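Stosska Square Power Strip, small size, plus the Prament two-port charger
Posted 14 Jan 2018

I have never been excited about a power strip before, so bear with me. I've been using the Stosska square strip since May, first one, then another, then a third (my desk got out of hand), and I like it so much that I've started talking about it to people who came over for dinner.

If you haven't run into them, they're the rounded square ones that come in candy colors. Stosska makes a small size and a bigger one. I have the small in pink and light blue, and the bigger in white. All of mine came from the Wurkotano store near the bus station, the one with the lamp display in the window. They had the small one on a shelf under the rice cookers for reasons I can't guess at, so if you go looking, try there before you give up.

Why square?

Because long strips don't fit anywhere! My old one was the usual long white bar, and it lived on the floor behind the desk where I had to crawl to get to it. Every charger I plugged in crowded the next one, so half the outlets went to waste. The square one sits on the table next to me like a coaster. I can reach every side of it without moving anything, and a boxy charger can hang out over the edge without blocking its neighbor. It also fits in the little drawer of my nightstand, which I found out when I was cleaning for company and needed all of it gone in a hurry.

The small pink one has a three-slot socket, a two-slot socket and a round power button, and for a bedside or a corner of the desk I haven't wanted more. The sockets are the Chinese type, so if you brought your things over from the States, look at your plugs first. My flat two-prong chargers go right in. My old laptop brick with the round grounding pin doesn't, and it lives on an adapter now.

The button

I love this button. It's small and round, the same pink as the rest, with a faint little power mark on it, and it has a good firm click. My last strip had a rocker switch that I hit with my toe at least once a week, usually while something was saving. This one takes a real push. It does mean you have to look for it in the dark, and I'd have been glad of a bit of glow or a raised dot to feel for. My fix was to set the strip down the same way every night. By the second week my thumb knew where to go.

Colors

I thought the colors would be a silly extra and they ended up being what I like best. Pink is the bedside. Light blue goes in the travel bag. White stays on the desk and does the heavy lifting. When somebody in the house asks where to charge a phone I can say "the blue one" and that's the whole conversation.

The pink shows dust, though. Dark specks stand out on that pale top after a few days, and I wipe mine down with a dry cloth – unplugged, please – when I do the shelves. The finish has held up well to that so far, no shiny patches. I'd guess any pale color does the same, but pink is where I notice it.

The charger

I picked up the Prament wall chargers on the same trip because they were teal and I have no self-control. They're little cubes with a darker blue-gray edge. Two USB ports each, so a phone and a pair of headphones can share one, and I've come to count on that more than I thought I would. They hold tight in the Stosska sockets. I had one cheap charger before this that sagged out of the wall if you breathed on it, and these don't budge when I pull a cable out one-handed.

Charging speed is fine. My phone goes from nearly dead to full over dinner and dishes, and my old tablet takes the night, but it always did. I don't own anything that measures watts and I'm not going to pretend I do. Neither the chargers nor the strip have ever gotten more than a bit warm under my hand.

I do wish the two ports were marked in some way. I keep going for the one that's already taken.

Cables, and a warning

One small square strip will not make you a tidy person. I was picturing a neat little island with everything coiled up around it. What I have is green cables, teal cables, white cables, a peachy one, and all of them in one big nest with the strip in the middle. The thick teal ones are the worst for it. They're tough, with a nice ribbed collar at the plug where my old ones always split, but they're springy and they want to make huge loops. The light green cable is thinner and lies down a lot better, and if I were buying again I'd get only those.

I tried the Chou clips, the stick-on kind. They work beautifully on painted wood and not at all on my marble-look table, where they slid off by the next morning. Wrapping the cables loosely and putting a bit of ribbon around each one has done me more good than anything from a packet, and the ribbon was left over from Christmas.

What I'd change

A few things, and none of them would stop me from buying another.

It's light. That's great for the travel bag, but on a smooth table a stiff cable can drag the small one around, and I ended up putting a square of shelf liner underneath. The bigger white one stays where I put it.

The sockets are snug when new. Very snug! The first time I unplugged a charger I had to hold the strip down with my other hand and really lean. It eased up after a couple of weeks.

And the box is terrible. It's thin plastic sealed all the way around, and I cut the top of my finger open getting the blue one out. Use scissors and take your time.

Who it's for

Anybody with a nightstand, a small desk or a kitchen corner where the phones pile up. If you're running a computer, a monitor, a printer and a lamp, get the bigger one. My sister-in-law bought the small one for behind her TV and took it back the same day, and I'd have told her not to if she'd asked. For a desk or a bedside, though, I'd hand one to anybody.

The pink one, with a teal charger plugged in and the green cables winning:
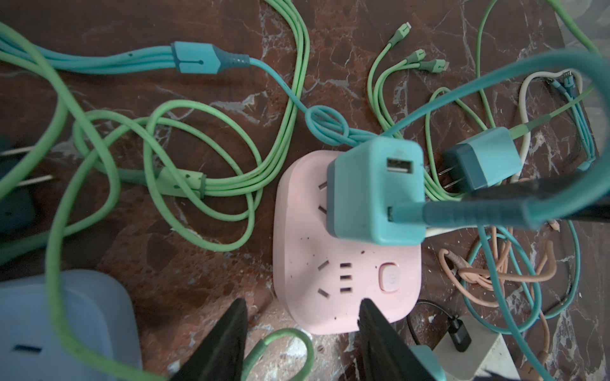
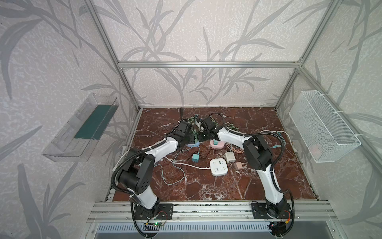
On price, I paid the same for the small size in each color, and the white was a little more, and I've seen all of them go on sale when the students come back. The Prament chargers were cheap enough that I bought spares and didn't feel bad. I still want a small one for the kitchen, and I'm waiting to see if they ever bring back the yellow. It was on the back of the box when I bought my first and I haven't seen one in a store since.

Comments (5)

plumtart
Bought the light blue after reading your last desk post and I agree about the box, I had to use kitchen shears. Strip itself is lovely. Do you know if the cord comes in a longer length?

reply from the author
Not that I've seen, the cord on my small ones was the same every time. The Wurkotano people told me to ask again in spring.

room408
I put four of those little rubber feet for cabinet doors under mine and it hasn't moved since. Cheaper than shelf liner if you already have a sheet of them in the junk drawer.

teakettle521
The button on my white one got stiff after 14 months. Still works, just takes more of a push. Otherwise no complaints, and I use it every single day.

plumtart
I saw a yellow one at the Wurkotano by the market on Friday! Bottom shelf, next to the fans. Go quick.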